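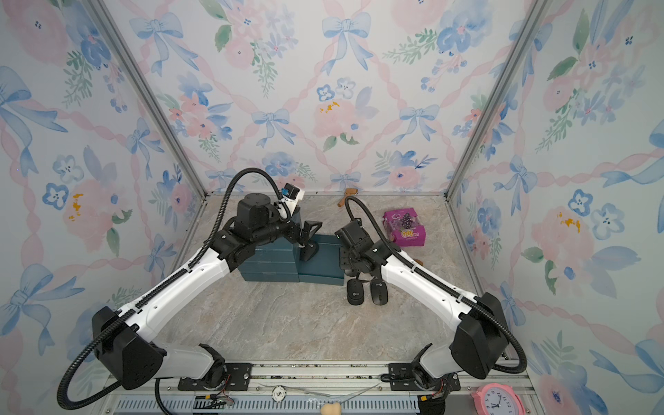

Torken Paste-the-Wall Kit

Supplied by Lendton, Essien Road, Catby
Page last changed 1/10/25

We stock one wallpapering kit, and it took us a long time to agree to stock any. Most boxed kits are a poor brush, a tray you will never use and a knife that tears. The Torken is better than that, though the maker's claim that a beginner can paper a room in an afternoon should be ignored.

What you get
Paste brush, smoothing brush, seam roller, snap-off knife, plumb line, 700 mm steel straight edge and a folding stool. The stool is flimsy. Use your own.

The straight edge is the best thing in the box. It is stiff, it stays flat and the markings don't rub off with paste. The seam roller is fine on plain papers, but go gently on anything with a raised pattern.

Large florals and trellis designs
The leaflet says the kit "makes pattern matching simple". No tool does that. On a paper with ribbons or a trellis, a drop that is slightly out will show from the doorway, and you will see it every day. Buy an extra roll, check the batch numbers and hang the first drop to a plumb line, whatever the corner of the room tells you. 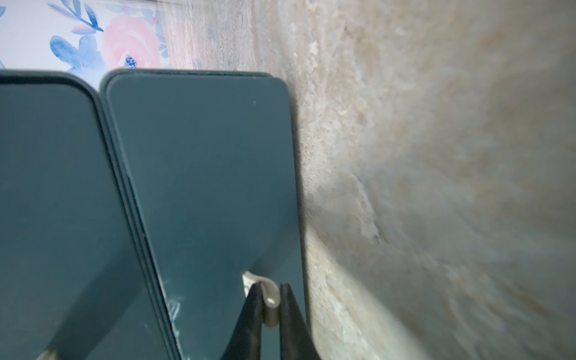
Old walls are seldom square, so expect to lose more paper to trimming than the calculator on the label allows. Bakari Minja on our trade counter has used the kit since June and still changes the blade after every second drop. The spare blades supplied won't last one room at that rate.

Details
Code: 374
Weight: 860 g without the stool
Longest drop the plumb line will take: 3000 mm
Paste: not included, despite the bucket on the lid

Returns
Unused kits only. We don't take back brushes that have been in paste, even if they have been washed.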